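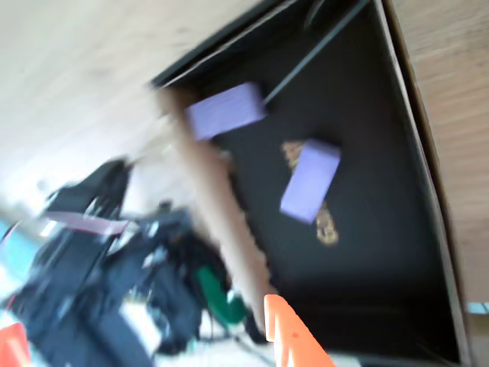

Foam blocks in the odds-and-ends box

I don't buy half of what gets said about drawer organizers. A friend, Estela Zúñiga, paid for a 14-piece set and still can't find her tape measure. A plain black box and a couple of purple foam blocks will do most of the same work, if you do it this way:

Empty the box first. All of it, even the stuff you swear you use.

Put the blocks in before the small things, then shift them until nothing slides when you tip the box. Skip the glue — you will change your mind by Saturday.

Don't pack it full. I have yet to see a full box stay tidy.

Wipe the table before you sort. Crumbs and grit end up in the box otherwise, and a little scrap of purple on pale wood is easy to miss when you sweep up. 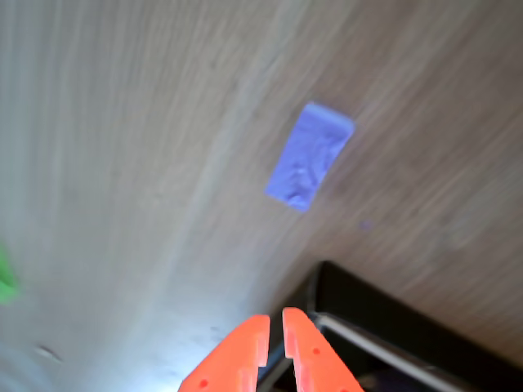
Do I need special foam for this?

Any firm offcut will do. Cut it with a long, sharp blade in one slow pull, and ignore anyone selling "drawer grade."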